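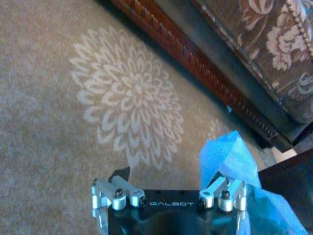
Cream flowers on beige low-pile carpet

How I freshen up a low-pile carpet with baking soda

Our carpet gets a lot of feet on it by August, and I'd been putting off dealing with it for weeks. I don't own a carpet machine and I'm not renting one for a single room, so this is my lazy version (it still takes an evening, sorry!).

What you need: a box of plain baking soda, a flour sifter, a soft brush, white rags, dish soap and a vacuum.

First, vacuum slowly. I go over everything twice, once in each direction, and I do the strips next to the furniture with the skinny nozzle.

Next, spots. Stir a teaspoon of dish soap into two cups of cool water, then dab it on with a rag. Dab, don't scrub! I scrubbed a coffee spot once at our old place in Clengate and ended up with a fuzzy patch forever. Try it on a hidden corner before you go near a pattern, and blot with plain water after. Let the spots dry all the way or the powder turns to paste.

Now sift the baking soda over the carpet in a thin layer and work it in lightly with the brush. Leave it at least 20 minutes. I usually start after dinner and give it some 29, mostly because I get distracted by the dishes.

Then vacuum again, and keep going longer than you think you need to, maybe 10 minutes for a small room. Empty the canister halfway through. Mine clogs every time, and the filter needs a good tap outside before I put it away.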